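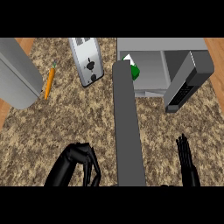 CLAKTON, January

Print | E-mail

Figure 1. Carrot on a granite-patterned countertop, beside a large appliance (rendered view).

3. Where vegetables are kept before they are cooked

The interviews in the previous section dealt with shopping. In this section we turn to the time between the shop and the pan, and in particular to root vegetables, which people in both towns bought more often than they had planned to use them. The material comes from the Trasora household study, carried out in 37 homes in Clakton and Venham. Each household kept a written diary for four weeks and was visited twice, once before the diary began and once after it had been handed in.

3.1 Counter, cupboard and refrigerator

Most households named the refrigerator when asked where carrots, parsnips and beets were kept. The diaries give a less tidy account. Vegetables were often left on the counter when the shopping was unpacked and stayed there until the evening meal or until someone needed the space. Several people did not think of this as storage at all. One Venham respondent wrote "put away" on the day she bought a bag of carrots, and two days later wrote that she had moved them off the counter to roll out pastry.

We coded such entries as counter storage if the food was left out overnight (Figure 1 shows a single carrot on a counter of the common speckled kind). Food left out for a few hours was coded as "in use." The boundary is a rough one. Lachlan Goodwin, who did the first round of coding, treated any food mentioned in a morning entry as having been out overnight, and this rule was kept for the whole set.

Cupboards were used mostly for potatoes and onions. In older Clakton houses this often meant a pantry on an outside wall, and the people who had one were firm in saying that it made a difference. We did not measure temperature and cannot say if they were right.

3.2 Being seen and being used

A common view in the interviews was that food kept in sight gets eaten. The diaries support this only in part. Vegetables on the counter were used sooner than those in the refrigerator drawer, but they were also the ones most likely to be described as soft or bendy when they were used. Respondents handled this in different ways. Some put limp carrots in soup or stock and recorded them as eaten. Others threw them out and recorded a smaller purchase than they had made — we know this only from comparing receipts with entries, and receipts were not kept by everyone.

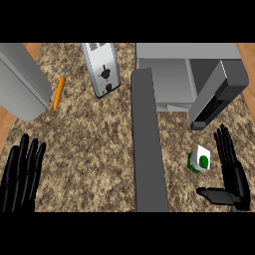 Soup came up so often in this connection that we gave it a code of its own. In the Ruddock scheme, which we otherwise followed, a dish is classed by its main ingredient, and a soup made from leftover roots would fall under whichever vegetable was heaviest. That hides the reason the dish was made. Under our code, a "clearing" meal is one that the diarist says was cooked in order to use something up. Clearing meals were most frequent on the day before the main shopping trip, in both towns.

3.3 Who decides

In shared households the person who did the shopping was often not the person who decided what was past using. Mimoza Mladenović noted during the second visits that disagreements were usually about appearance. A carrot with dark spots or fine roots growing from it was waste to one person and needed only a peeler to another. Older respondents tended to peel and keep, though the group is small and we would not put much weight on it.

Children's preferences also mattered. Parents in Venham described buying carrots for lunch boxes, peeling and cutting them the night before, and finding them uneaten the next afternoon. These pieces were rarely cooked. They were entered as waste under the child's name, or were missing from the diary altogether. Where they were missing, we left the entry as it stood and did not try to estimate the amount.

The handling of bread and dairy foods, where date labels played a larger part, is taken up in Section 4.

Print | E-mail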